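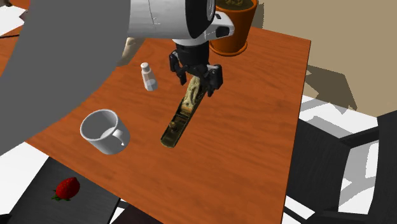
Cirberg Block Plane Restoration Kit: Five Months In

I bought this kit in July, on a whim, after my neighbor Lwazi Maluleke handed me a shoebox of rusty tools he'd cleared out of his dad's garage and said I could keep whatever I could get working. I'd never sharpened anything fancier than a kitchen knife. So if you're a serious woodworker, you may want to skip ahead to the part about the stones, where I have complaints!

The kit costs $56 and comes in a flat cardboard box with a foam tray. You get two sharpening stones (a coarse one and a 1000 grit), a honing guide, a leather strop, a little tub of green compound, a brass brush, rust remover, and a tin of paste wax. There's a booklet too, and it's better than it needs to be. Big drawings, plain words, and a whole page on how to put the chip breaker back the right way around, which I read four times and still got wrong once.

The rust remover is great. I left the parts in it overnight in an old baking dish, scrubbed them with the brass brush in the morning, and got down to clean gray metal with hardly any elbow grease. It smells a bit like pickles. My only gripe is that the bottle is small, and I ran out halfway through my second plane. Refills are sold separately, naturally.

Okay, the stones. The 1000 grit is fine, maybe even good. It cuts at a decent speed and stays pretty flat if you remember to use the whole surface (I did not, at first). The coarse one is a mess. Mine had a dip in the middle by the end of August and now it rocks on the bench. I emailed Cirberg and got a nice reply from Palesa Nkosi, who sent a new one the same week, no receipt needed. The replacement is holding up better, but I've switched to sandpaper on a piece of glass for the rough work and I don't think I'll go back.

The honing guide surprised me. I've borrowed the Amovum guide from a guy in my woodworking class, and that one is smoother and feels like it'll outlive me, but it also costs more than this entire kit. The Cirberg guide has a plastic knob that slips if your fingers are waxy. Wipe your hands and it's okay. It held a narrow blade square, and I got an edge that took the hair off my arm, which I then showed to everybody in the house whether they wanted to see it or not.

The strop sheds for the first few uses. Give it a good brushing outside, especially if you wear black sweaters like me.

A few smaller things:

The foam tray smells awful for a week.

The wax is lovely, and I've been using it on my sticky desk drawers too.

There's no oil for the screws, so have some handy.

The booklet says the whole job takes an afternoon. Mine took two weekends and one phone call to my brother-in-law.

Would I buy it again? Yes, for a first plane, and I'd grab the extra bottle of rust remover in the same order. If you already own decent stones, just get the remover and the wax and put the rest toward a better guide.

Four stars.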